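I have owned the Hundmont round table for ten months now, so I feel qualified to be unfair to it.

We bought it in January to replace a rectangle. The rectangle was a perfectly good table with one flaw: somebody always ended up at the head of it, and the somebody was always Géza Hajdu. Put Géza at the head of a table and a coffee break becomes a quarterly meeting. Ritva Nurmi, who had read an article, said we needed a circle.

So, a circle. It came in one flat box with 3 bags of screws, two of which I used. The instructions are all drawings, and the little man in them smiles the whole way through, even on step 5, where you hold the top level with one hand and reach underneath with the other and wish you had asked for help. Allow an evening.
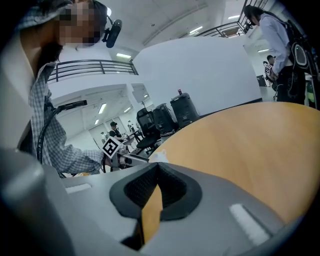 *Round top, curved edge, warm color.*

The color deserves a word. The catalog called it "honey." On a gray morning it's closer to a cooked carrot, and under the overhead lights it goes back to honey again. Aksel Oddsson says it cheers him up. Aksel is cheered up by soup.

Now for the complaints.

A round table has no corner, and I hadn't understood how much I relied on corners. A laptop doesn't fit the curve. Neither does a pizza box, a stack of mail or a sheet of wrapping paper. Everything square hangs off somewhere, and you learn to walk past it with your elbows in. You also can't push it against a wall without creating two small, sad triangles where pens go to die.

It does not do what Ritva's article promised, either. Géza sits down and wherever he sits is the head. I don't know how he does it. King Arthur must have had one too.

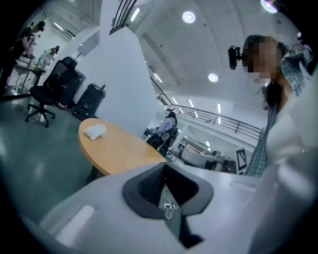
*The table from low down, office chair to the left.*

On to the good parts, and there are some. You can always squeeze in one more chair, if everyone likes each other. Nobody bangs a hip on it. Wiping it down is oddly pleasant, one long lap and you're done. Coffee rings came off with a damp cloth, apart from one that Ezequiel Lorente left over a long weekend, and that one is his now. We've named it after him.

I did look at the Altton before buying. It's a better table, with a heavier base, and it costs enough more that I'd have had to like my coworkers better too.
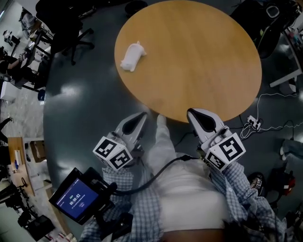

Wobble: a little, on one side, cured with a folded business card. I tightened everything again in the spring and it came back within the month, so the card is permanent. On a smooth, hard floor I'd add felt pads as well, or you'll hear about it every time someone leans.

Would I buy it again? Probably, though I'd get the next size up and keep the rectangle in the back for pizza.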